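Chapter 6
Daylight and Depth in Residential Plans

6.1 Introduction

The depth of a room, measured from the window wall to the wall opposite, sets an upper limit on how much of that room can be lit by the sky. Most other decisions about a dwelling plan can be revised late in a project. Depth is fixed early, usually when the structural grid is drawn, and it is expensive to change once the stair and the wet rooms have been placed against it.

This chapter deals with side-lit rooms in houses and low apartment buildings. Rooflights, courtyards and light wells are treated in Chapter 7. The reader should already be familiar with the sky component and the internally reflected component as defined in Chapter 5.

On completing the chapter, the reader should be able to:
estimate the daylit depth of a room from its section;
identify the no-sky line on a working plane;
compare single-aspect and dual-aspect plans of equal floor area;
state how surface finishes affect light levels at the back of a room.

6.2 Terms used in this chapter

Aspect. The number of outside walls in a dwelling that contain windows to habitable rooms. A dwelling with windows on one wall is single-aspect. A dwelling with windows on two opposite walls is through-aspect, and one with windows on two adjoining walls is corner-aspect. Both are forms of dual aspect.

Head height. The distance from finished floor level to the underside of the window opening's upper edge. Frame thickness is deducted where it is known.

No-sky line. The line on the working plane behind which no part of the sky can be seen through the window. Its position depends on the head height and on whatever stands outside.

Working plane. A horizontal plane at the height where tasks are carried out. In kitchens it is taken at the level of the counter. In living rooms and bedrooms a lower plane may be used, provided the same plane is used throughout a comparison.

6.3 Head height and room depth

For a window with an unobstructed view, the useful daylit depth of a room increases with head height. Sill height has much less effect. Lowering the sill enlarges the view and admits light to the floor near the window, but glass below the working plane adds little light to the plane itself.

The Listhorpe terrace, completed in 2013 to a design by Shu-fen Chien, is used in this chapter as a reference case. The original scheme placed the kitchen at the center of a deep plan and the living room at the street side. In the built version the two rooms were exchanged with the stair, so that the kitchen takes the garden wall and the stair occupies the darkest part of the section. Head height in the kitchen was raised to 3000 mm by moving the lintel into the depth of the floor above. The floor area did not change.

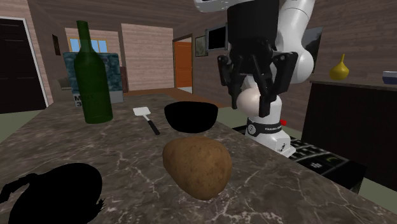
Raising the lintel had two consequences. First, the no-sky line moved back toward the stair wall. Second, the floor joists could no longer bear on the garden wall at the opening and were turned to span between the party walls. The second consequence added cost, and a designer weighing the same change should obtain a structural layout before fixing the window size.

6.4 Obstructions

Few urban windows face an open sky. A building across a street or yard raises the lower limit of visible sky and brings the no-sky line closer to the window. The effect is greatest on the lowest story and decreases with each story above. Two apartments with identical plans, stacked in the same building, may therefore perform differently.

Balconies act as obstructions from above. A balcony 1000 mm deep removes the highest part of the sky from the window below it, and this is the brightest part under an overcast sky. In the Griltuncombe apartments, Balthasar Oberholzer offset the balconies by one bay on alternate stories so that no living room window has a slab directly over it. The bedrooms carry the overhang instead.

6.5 Internal surfaces

Behind the no-sky line, all daylight arrives by reflection. The ceiling and the rear wall contribute most in a side-lit room. Floors matter when light from the upper sky falls on them directly, and counters and other large horizontal surfaces behave in the same way at their own height. Dark finishes on any of these surfaces reduce the reflected component. The reduction is small near the window and significant at the back.

Reflectance values should be taken from the finish specified. Where the finish has not been chosen, the assumed value must be recorded with the result.

6.6 Organization of the chapter

Sections 6.7 to 6.9 set out the graphical method for locating the no-sky line in section and plan. Section 6.10 applies the method to the Listhorpe kitchen, and Section 6.11 repeats it for a single-aspect apartment at Griltuncombe. Section 6.12 covers measurement in completed rooms, following the procedure used by Natanael Nogueira in his survey of 694 dwellings. Worked problems begin after Section 6.13. A scale rule and tracing paper are needed for the first four.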